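Gatisby Wrist Camera and Gripper Comparison: Desktop Disassembly Set

Data card, version 2

Summary

This data set supports the comparison of two gripper designs on the disassembly of desktop computers. It was recorded at the Zurkenholm bench and is maintained by Remigiusz Witkowska. The release contains 974 episodes, each with wrist camera video, joint positions, gripper opening and commanded force.

Hardware

Both grippers were tested on the same arm with the same controller settings. The Chmielewska gripper uses rigid fingers and a direct drive. The Stindell gripper has a lower maximum force and some compliance at the fingertips. The wrist camera was recalibrated after each change of gripper, and the calibration files are stored with the episodes they apply to.

Tasks

The task list covers 23 operations inside an open case, among them grasping a drive carrier, releasing a memory latch and moving a cable bundle out of the approach path. Task names follow the index file. Operators could stop an episode at any time, and stopped episodes are kept under their own label.

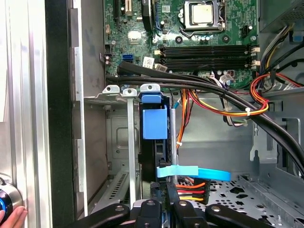
Cables remain the main source of failed approaches. Power leads and data cables shift between attempts, and a path that was clear in one episode may be blocked in the next. Users who train on fixed waypoints should expect poor results on the drive tasks. The wrist view should be used together with the joint data, as the fingers can hide the contact point.

Evaluation split

The evaluation split holds 400 episodes, divided equally between the grippers. Results should be reported for each gripper separately - a combined score hides the difference in grip force.

Known limitations

Episodes recorded in August used an earlier force filter and are marked "filter_a" in the index. They should not be mixed with later episodes when comparing force traces. Hands may appear in the wrist video, and no masking has been applied.

Maintenance

Corrections to labels are listed in the change log. Last revised September 2024.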